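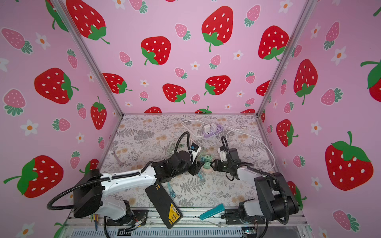 Strawberry wallpaper lines three sides of the work area, with a gray leaf print on the tabletop.

Jekel will bring its strawberry wallpaper back into stock in June, the home furnishings shop said, after the first delivery sold out over the spring.

The paper has a light pink ground printed with large red strawberries, smaller pink ones and white five-petal flowers with orange centers. The shop ordered 80 rolls the first time and has asked its supplier, Arnero, for 102 more.

Jawad Niazi, who buys wall coverings for the shop, said most customers took one or two rolls for a small space such as a pantry, a closet or the back of a bookcase. Few papered a whole room.

"People come in for a bedroom and then get nervous," Niazi said. "The strawberries are big. In a small corner you can look at two or three of them and that's enough."

He recommends hanging the back wall first and working out to the sides, keeping one of the large berries near the center. The pattern is busy enough that small mismatches at the corners are hard to spot, he said, but a berry cut in half at eye level will show.

The gray fern-and-leaf print for tabletops is also coming back. It is sold by the yard under the name Braludetti and can be trimmed with ordinary scissors. The shop will have it in one color only.

Rolls will cost $24 each, the same as before. Customers who left their names on the waiting list will be called first, and their rolls will be held at the counter until closing time the next day. Niazi said the list had 70 names on it.

Samples of both prints can be picked up at the Turunen Street store from 10 a.m. There is no charge for the first two.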